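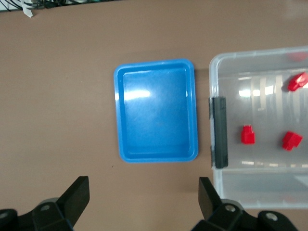

Blaue Kunststoffschale auf dem Tisch

Protokoll der Sitzung der Hausgemeinschaft Meireles, 17. Januar 2023

Anwesend: Olga Nogueira (Sitzungsleitung), Lurdes Sampaio, Valter Gouveia, Armindo Abreu, Tyson Beaudoin (Protokoll)
Als Gast zu TOP 2: eine Vertreterin der Firma Clandell, bis zum Ende der Aussprache
Beginn: 19:00 Uhr

TOP 1 Protokoll der letzten Sitzung

Das Protokoll wird mit einer Änderung genehmigt. Herr Gouveia legt Wert darauf, dass er dem neuen Abrechnungsverfahren im Herbst nicht »zugestimmt«, sondern es »zur Kenntnis genommen« hat. Frau Nogueira fragt, worin in der Praxis der Unterschied liege. Herr Gouveia verweist auf TOP 2.

TOP 2 Umstellung der Heizkostenerfassung

Die Vertreterin von Clandell stellt das Funkablesesystem Kernix vor. Die Geräte an den Heizkörpern würden gegen fernablesbare getauscht, die Werte monatlich übermittelt und den Parteien in einem Portal angezeigt. Das Angebot lautet auf 1574 Euro für Einbau und Einrichtung, dazu kommt eine jährliche Gebühr, deren Höhe im Angebot von der gewählten »Servicestufe« abhängt. Eine Übersicht der Servicestufen liegt dem Angebot nicht bei. Sie soll nachgereicht werden.

Frau Sampaio möchte wissen, woher die Aussage im Prospekt stammt, Hausgemeinschaften würden nach der Umstellung »spürbar« Heizkosten sparen. Antwort: aus den Erfahrungen zufriedener Kunden. Auf Nachfrage, ob es auch Zahlen von den unzufriedenen gebe, wird auf die zentrale Kundenbetreuung verwiesen. Frau Sampaio bittet, das so ins Protokoll zu nehmen.

Herr Abreu hat den alten Verteilern nie getraut und sieht keinen Grund, den neuen mehr zu trauen. Im Treppenhaus Nord habe das Gerät in der leerstehenden Wohnung zwei Winter hintereinander Verbrauch angezeigt. Die Vertreterin erklärt dies mit der Kaltverdunstung bei älteren Geräten, das komme bei elektronischen nicht vor. Herr Abreu fragt, was denn bei elektronischen vorkomme. Genannt werden leere Batterien und Funkstörungen, beides selten.

Der Protokollant fragt nach der Laufzeit des Vertrags. Sie ist auf Seite 13 des Angebots geregelt und verlängert sich stillschweigend. Eine kürzere Laufzeit sei grundsätzlich möglich, müsse aber intern geklärt werden.

Nach Verabschiedung des Gastes wird das Vergleichsangebot der Firma Futden besprochen. Es liegt bei 1129 Euro, enthält aber keine Demontage der Altgeräte. Herr Gouveia hat dort angerufen und zur Demontage zwei verschiedene Auskünfte erhalten, je nachdem, wer am Apparat war. Frau Nogueira hält die Angebote in dieser Form für nicht vergleichbar. Herr Gouveia ergänzt, ein Angebot, das man erst durch Nachfragen verstehe, sei bei der Abrechnung vermutlich auch nicht verständlicher.

Frau Nogueira weist darauf hin, dass die Umstellung nicht beliebig aufgeschoben werden kann. Dem wird nicht widersprochen. Strittig bleibt, ob man deshalb das erstbeste Angebot unterschreiben muss. Frau Sampaio erinnert an die Gegensprechanlage, bei der es ebenfalls eilig gewesen sei.

Beschluss: Es wird heute kein Auftrag vergeben. Beide Firmen werden schriftlich aufgefordert, Laufzeit, Jahresgebühr und Demontage einzeln auszuweisen. Mündliche Zusagen werden nicht berücksichtigt. Einstimmig, bei einer Enthaltung (Abreu).
Zuständig: Nogueira, Gouveia. Wiedervorlage im Februar.

TOP 3 Feuchtigkeit im Keller

Der Handwerker war im Haus und hat den Fleck an der Ostwand als »unbedenklich« eingestuft. Ein schriftlicher Befund liegt nicht vor. Herr Abreu hat den Rand des Flecks mit Bleistift markiert und wird vor der nächsten Sitzung nachsehen. Frau Sampaio würde lieber jetzt eine zweite Meinung einholen, räumt aber ein, dass man bei der letzten zweiten Meinung eine dritte gebraucht hat. Vorerst bleiben die Kellerfenster tagsüber bei trockenem Wetter gekippt. Wer sie öffnet, schließt sie auch wieder.

Kein Beschluss.

TOP 4 Hausordnung, Abschnitt Fahrräder

Entwurf von Herrn Gouveia. Vorgesehen sind namentliche Anhänger an allen Rädern und eine Frist, nach der Räder ohne Anhänger aus dem Fahrradraum entfernt werden. Der Protokollant fragt, wer sie entfernt und wohin. Der Entwurf sagt dazu nichts. Frau Nogueira bezweifelt, dass jemand, der sein Rad seit Jahren nicht bewegt hat, einen Aushang am Schwarzen Brett liest. Herr Gouveia bietet an, zusätzlich Zettel in die Briefkästen zu werfen.

Beschluss: Die Anhänger werden eingeführt, die Frist wird bis zur Klärung der offenen Fragen gestrichen. Vier Stimmen dafür, eine dagegen (Gouveia, der darin keine Regelung mehr erkennen kann).

TOP 5 Verschiedenes

Die Beleuchtung im Durchgang schaltet weiterhin zu früh ab. Die Zeitschaltuhr wurde laut Rechnung neu eingestellt. Herr Abreu hat davon beim Heimkommen nichts bemerkt. Die Rechnung wird bis zur Prüfung nicht bezahlt.

Frau Sampaio regt an, künftig Gäste erst einzuladen, wenn deren Unterlagen vollständig vorliegen. Zustimmung.

Der Schlüssel zum Hauswirtschaftsraum fehlt am Brett. Wer ihn hat, möge ihn zurückhängen.

Nächste Sitzung im Februar, Termin folgt per Aushang.

Ende: 21:10 Uhr
Für das Protokoll: Tyson Beaudoin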